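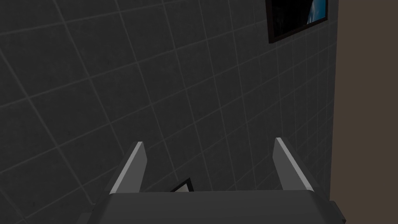

Chapter 5
Wrist Views in Packaged Simulators: The Emora Kit

5.1 Scope of this chapter

Chapter 4 treated the simulated arm as a chain of joints with known lengths and limits. The arm had no eyes. Its pose was read directly from the simulator, and so were the poses of the objects it was asked to pick up. This chapter removes that convenience. From this point on, the controller receives a rendered image from a virtual camera fixed behind the gripper, together with the finger opening, and must act on those two inputs.

The worked material uses the Emora kit, a commercial package sold by Madton for teaching labs and small development groups. The kit was chosen because it installs on ordinary desktop machines, because its room files can be edited as text, and because its faults are instructive. It is reviewed here as a product as well as used as a tool. Readers working with another simulator can follow the chapter without it, but the exercises in Section 5.7 refer to Emora file names.

All remarks apply to the release current on 12 August 2019. Menu names have changed between releases and may change again.

5.2 What the kit contains

The package is delivered in 3 parts.

Emora Core is the physics and rendering program. It loads a room, an arm, and a gripper, and advances them in fixed time steps.

Flirkon is the scene library. The edition supplied with the teaching license holds 74 furnished rooms. Walls, floors, and fittings are stored as separate surfaces, so that a tiled wall can be exchanged for a plain one without disturbing the rest of the room.

Gashaw is the recorder. It writes the rendered view, the joint angles, and the finger opening to a single log. A log of 3,005 steps is provided on the course disk and is used in Sections 5.5 and 5.6.

The arm models are licensed separately. The teaching license includes one arm and one two-finger gripper.

5.3 Reading the wrist view

The opening figure of this chapter is a rendered wrist view. The palm of the gripper occupies most of the lower edge, and the two fingers stand up from it, partially open. The wall behind them is covered in large square tiles and is seen at a steep angle, so that the grout lines slant and the tiles appear smaller toward the right.

Three properties of this kind of view matter for the work that follows.

First, the gripper hides part of the workspace. In the opening figure, only the upper corner of a small dark item with a white edge shows between the fingers, above the palm. The image alone does not settle what the item is. A detector trained on whole objects will often miss one presented in this way. The loss is greatest at close range, when an accurate position is most needed.

Second, a regular wall pattern is both useful and hazardous. The grout lines converge, and their convergence can be used to estimate the angle between the camera and the wall. The same lines repeat, however, and a matching routine may pair a tile corner in one view with the wrong corner in the next. Section 5.6 gives a test for this error.

Third, dim light reduces the contrast of the background before it reduces that of the fingers. The inner faces of the fingers are pale and remain easy to segment. The darker tiles toward the bottom and right of the wall are harder to separate from one another.

5.4 Assessment of the kit

The rendering is adequate for instruction. Surface textures are simple, and students should not expect a detector tuned on Flirkon rooms to transfer to a real camera without further training. The contact model is better than the rendering and gave stable grasps on boxes and cylinders at the default time step. Thin, flat items were less reliable and sometimes passed through the fingertips when the step was lengthened.

The manual is the weakest component. It lists every parameter of the virtual camera but omits the order in which offsets and rotations are applied. The correct order is translation first, then rotation about the wrist axis. Madton has stated that a revised manual will be issued in October. Until it is available, readers should use the procedure in Section 5.5, which begins with the camera offset set to zero and the fingers fully open.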